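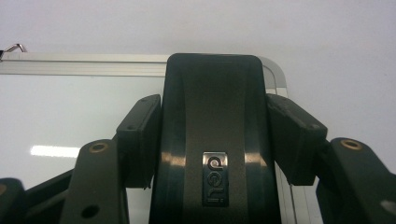 *Wrist camera view against the whiteboard. Brass bushings at the tips of both arms; "deli" badge on the center piece.*

# Varkine hand-held gripper, second look

15 Apr 2018

We bought two Varkine units in January for the Flellholm bench and have used one of them nearly every working day. The other is kept for spares and comparison. Between them they have produced 1674 recorded demonstrations, almost all on wall and tabletop tasks: wiping, placing, opening drawers, hanging things on hooks. My first notes covered the box contents and setup. These cover use.

## What was tested

The hand-held unit, its camera mount, and the Wandine recording software that comes with it. Processing was done on our own machines with our own scripts. I did not test the version that bolts to an arm, so nothing below says how well the recorded motion carries over to that hardware.

## Mechanics

The jaws run on angled linkage arms with brass bushings pressed into the plastic. I expected the bushings to be the first thing to go. They have not gone. Play at the jaw tips on the heavily used unit is hard to tell apart from play on the spare, measured with the same feeler gauge on the same afternoon. The arms do collect dust and faint scuffs, which wipe off in the first case and are harmless in the second.

The plastic is dark charcoal with a finish between matte and satin. Against a light background that gives good separation, and our jaw segmentation needed very little hand correction on whiteboard tasks. Against the black rubber mat on the bench it was much worse. We changed the mat.

The finger pads are boxy and stiff. They hold flat-sided objects well and round ones badly. Anything like a marker or a dowel tends to roll toward the tip as the grip closes. I would like a softer pad in the box, or at least a drawing of the mounting pattern. The manual has neither.

Weight is 700 grams on our scale with the camera fitted. Most of it sits forward of the grip. For bench work this is fine. For work at shoulder height, such as a wall board, the wrist starts to drop late in a session, and the drop shows up in the recordings as a slow change in approach angle. We now cap wall sessions at 40 minutes and switch operators.

## Camera view

The main compromise is here. The center of the view is taken up by the tall piece between the jaws, and in a wall task it can cover a good part of what the operator is working on. In the view at the top of this page it overlaps the top rail of the board. The gaps between that piece and the pads are narrow, and the model has to get most of its local information from them and from the area above.

Two consequences for data:

- Contact is often inferred from jaw position and from what happens at the sides. Labels for "touching" made by a person watching the wrist view alone were unreliable enough that we added a second, fixed camera for labeling.
- Large blank surfaces give the tracker little to hold on to. An unmarked whiteboard is close to the worst case. The frame corner helps when it is in view. When it is out of view, the position estimate drifts.

We tried two fixes for the drift. Printed markers on the wall outside the board worked, but a policy trained on those recordings paid attention to the markers. Starting and ending every demonstration with the board's frame visible worked nearly as well and left nothing extra in the images. We kept the second.

Glare is the other point. Overhead tubes put streaks on a glossy board, and shiny trim near the jaws picks up bright spots of its own. Auto exposure on the supplied camera reacts to both. Fixed exposure is available in Wandine under the advanced tab and should be on by default. Set it once per room and write the value down — the software forgets it after a firmware update.

## Recording software

Wandine does the basic job. A session is a folder, each demonstration is a file, and timestamps for video and jaw width agree to within one video frame on every file I checked. There is a usable delete-last shortcut, and operators use it a lot.

Complaints, in order of cost to us:

1. No free-text note field per demonstration. We keep a separate spreadsheet, and it has gone out of step twice.
2. Jaw width calibration is silent when it fails. The first 300 demonstrations had a constant offset that we found only when plotting closed-jaw values. Correctable, but it should have raised an error.
3. Export writes everything again from the beginning, even if one file is new.

Harries, the reseller, answered our calibration question in two days with a correct workaround: hold the jaws fully open before power-on, then close once, slowly. That step is now on our checklist.

## Compared with driving the arm directly

We collected the same drawer task by teleoperation earlier in the winter. Hand-held collection was far quicker per demonstration and new operators needed much less training. The recordings were also less uniform, partly in a useful way (more varied approaches) and partly not (people move faster by hand than the arm can follow). We filter on speed before training. Plan to throw some material away.

## Verdict

Recommended for short-range manipulation on textured surfaces with fixed lighting. Recommended with reservations for wall work, where view blockage and tracker drift both count against it. Not recommended where contact must be labeled from the wrist camera alone.

If buying, get the spare battery, skip the carrying case, and check the jaw calibration plot before recording anything you intend to keep.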